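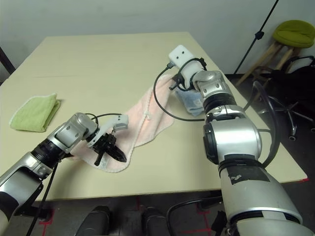 Un lecteur de la première version de ce tutoriel m'a écrit que comparer des doigts de préhension sur des serviettes ne prouvait rien, et qu'un cube rigide suffisait largement. Je lui ai répondu par retour : essayez donc ! Un cube, presque n'importe quelle pince l'attrape. Le tissu éponge, lui, s'affaisse, glisse, fait des plis là où on ne les attend pas, et c'est là que les différences entre deux jeux de doigts deviennent passionnantes.

## Ce qu'il faut préparer

- un poste à 2 bras, chacun avec sa pince à deux doigts ;
- les doigts pointus Butside et les doigts plats Tosh, pour l'échange ;
- le contrôleur Kurstead, réglé sur le même profil de vitesse pour tous les essais ;
- des serviettes éponge de plusieurs couleurs, claires de préférence.

Montez le premier jeu de doigts sur les deux bras. Serrez les vis, ouvrez et fermez la pince à vide, puis refaites le zéro. J'insiste sur le zéro : j'ai perdu une matinée entière à comparer des ouvertures qui ne partaient pas du même point.

## Étape 1 – la prise d'un coin

Jetez la serviette en boule au milieu de la table. Avec un seul bras, descendez sur un coin, fermez à 16 N et soulevez lentement. Si le coin s'échappe, notez-le et recommencez sans toucher à la force.

Avec des doigts effilés, on peut viser un ourlet très précisément, c'est un vrai plaisir. Regardez surtout le flux de la caméra de poignet pendant l'approche : on doit garder les deux pointes dans le champ 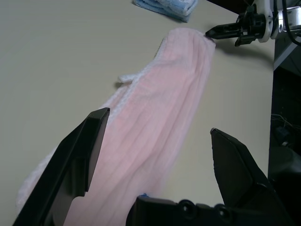
et voir le bord du tissu passer entre elles avant de fermer. Si une pointe disparaît sous un pli, remontez un peu et changez l'angle du poignet plutôt que la hauteur.

## Étape 2 – la traction

Un bras tient, l'autre attend, ouvert. Tirez en diagonale, doucement, jusqu'à ce que les plis s'alignent dans la longueur. J'ai fait 100 prises par jeu de doigts, en gardant la même serviette du début à la fin (oui, c'est long, mais quel bonheur de voir les courbes se séparer !).

## Étape 3 – le bord d'une pile

Voilà mon test préféré. Posez deux serviettes pliées l'une sur l'autre, près d'un bord de la table, et pincez celle du dessus par le côté. Laissez l'autre bras bien dégagé. Une pince trop épaisse pousse la pile au lieu de la saisir ; une pince trop fine prend parfois les deux couches d'un coup.

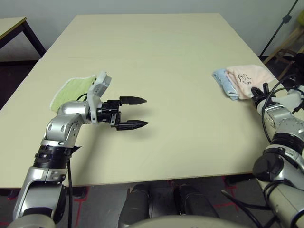
Chez Grillton, on m'a fait remarquer que l'essai sur pile dépendait autant de la caméra que des doigts, et qu'il valait mieux fixer l'exposition avant la première série. Conseil adopté ! En automatique, l'image change dès que l'ombre de la pince arrive sur le plateau, et le bord devient difficile à suivre.

Pour le journal, une ligne par essai : doigts montés, force, angle, résultat. Mon fichier compte 494 lignes, réglages compris. Avant de passer au jeu suivant, sauvegardez le profil du contrôleur et refaites le zéro des deux pinces.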